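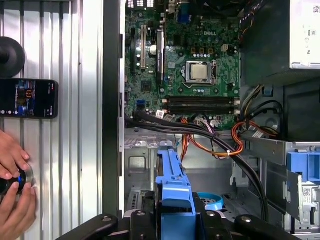 Bit-na Bae runs the strip-down bench at Sisell in Eltcombe, where retired office computers are sorted for parts. She starts each tower with the processor. "The cooler comes off first, then you look at the chip before you touch anything else," she says. On a Dell board with the heat spreader bare and both memory slots empty, she checks the socket lever, then the slot latches. "A broken latch means the board goes to scrap. I don't repair those."

The shop took in 900 towers last year, 700 of them from one office in Stusden.

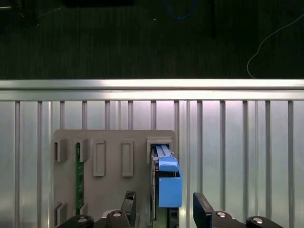 Thijs Martens set up the work surface in December. He wanted fixtures that could be moved without drilling. The ribbed metal panel runs up to an aluminum rail, and the gray plate with its slot holders is mounted on the ribs. "Wood moved on us," Martens says. "Metal stays where I measured it." He rechecks the plate every 4 weeks.

Bae has one request left. "More light over the power supply side. I read labels all day."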